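Sedton, 31 May 2026

Godora's handling rules for two-handed demonstration work run to 40 clauses. The operations lead at the Sedton site, who wrote most of them and asked to be identified by role only, says the first draft had three.

"Those covered power, emergency stop and who signs the sheet," the lead said. "Everything else we added after reviewing recordings."

The present version took effect in November. It followed an audit of 1,732 recordings, in which the most frequent fault was an undefined start position. Operators began with their hands wherever they happened to be, and two recordings of the same task could not be compared.

"A start position has to be written down," the lead said. "If it lives in the operator's head, it changes after lunch."

The Prastley site uses the same text with one local amendment on floor cables. Tanguy, the in-house checking tool, rejects any recording that lacks a task code.

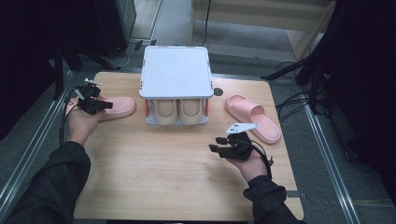

Object placement has its own section in the rules, and the lead considers it the part most often misread. Operators tend to tidy the table before they begin, which removes the variation the task sheet calls for. With footwear, the rule is that angle is recorded as found. A pink slide lying diagonally, heel toward the stand and open toe pointing away, is a valid layout — so is a beige pair set side by side on the lower tier.

"I would sooner have an awkward angle that is logged than a neat one that is not," the lead said.

Clause 2 will be revised next. It sets the minimum distance between the grippers before a task starts, and the sites measure it from different points on the jaws.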